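The Last Perfume Counter in Flincombe

In November, Zumen closed its big beauty store on the main street, and many people in Flincombe thought that lipstick would now come only by mail. The small shop of Hélène Landry stayed open. She sells hand creams, soaps and 16 perfumes, and she lets you try all of them - also if you buy nothing.

I went two times. The first time I bought a rose soap and left after one hour, smelling of too many things. The second time I asked about prices, and she showed me the notebook where she writes what every customer likes.

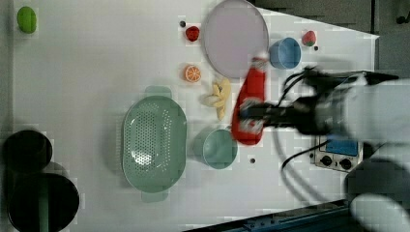
Radu Pană told me that he would pay a little more for a cream if he could first try it on his hand, and that he has never trusted a scent he chose from a screen.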